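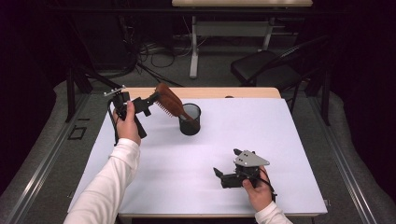
Figure 5. A hairbrush on its way to a mesh cup, handle end first.

4.2 Where the hairbrush goes

I'll start with the hairbrush, because I spent more of March thinking about it than about anything else on the list. We had asked people to tell us where small personal things live in their homes, and most objects gave us a boring answer. Keys go in a bowl or on a hook. Pens go in a cup. The brush went everywhere: bathroom drawer, windowsill, handbag, the top of the fridge (twice!), and very often a cup or a jar on whatever flat surface was closest to a mirror.

The cup answer is the one I want to stay with. A mesh cup like the one in Figure 5 is the type of thing you'd buy for pens, and the people we talked to knew that perfectly well. They still put brushes in it. Aisyah Santoso, who did the first pass over the interview notes, marked these cases "borrowed holder," and the label stuck even though Danilo Espiritu and I argued over it for a whole afternoon. Danilo's point was that a cup that has held a brush for six years isn't borrowed any more, and I think he's right, but by then the label was in all our tables.

What makes the brush awkward is that it has a wide end and a narrow end, and a cup only really wants one of them. Put a paddle-style brush in with the handle down and the head sticks out on top, bristles in the air, easy to grab. It's also top-heavy, so a light cup can tip if you bump it. Head down is steadier when the cup is wide enough, but plenty of cups aren't, and people told us they didn't like the bristles sitting in whatever collects at the bottom. In our interviews 17 of the 30 households kept at least one brush standing up in some kind of open container, and handle down was the way they described it nearly every time. Mawar Rahman asked the follow-up question about why, and mostly got a shrug. One woman in the Branby group said, "Well, how else would you pick it up?" - and then thought for a bit and said she stored her wooden spoons the same way, for no reason she could name.

I had expected the answers to be about hair, or about keeping things clean. They were much more about reach. People talked about the morning, about having one hand free, about a kid who wouldn't hold still. A drawer has to be opened and then dug through. A cup on the table just sits there with the thing you want poking out of it. Izzati Pattinasarany compared this with the notes from the earlier Nulilov interviews, where we'd asked only about kitchens, and found the same kind of talk around whisks and spatulas. So I now read the brush in the cup as a kitchen habit that has wandered into the bedroom, though I'll admit the evidence for which room had it first is thin.

There's a tidying side to this as well. When we coded the 3,023 placement remarks in the full set, we had to decide whether a brush in a pen holder counted as put away. Ching-wen Wan and I coded the first batch separately and disagreed on exactly these remarks. I had been calling them put away, since the person plainly meant to leave the brush there. Ching-wen had been calling them parked, a word we'd set aside for things left out until later. We settled on asking whether the person described the container as the brush's usual place, and if they did, it was put away, pens or no pens. I still go back and forth on shared cups, where a brush stands in with scissors and a nail file and two dead markers. The Osman notes have a lot of those, and we kept them in a separate row of Table 4 so that readers who'd draw the line somewhere else can move them.

Combs turned out to follow a different pattern, mostly lying flat or going into pockets, and I take them up in Section 4.3.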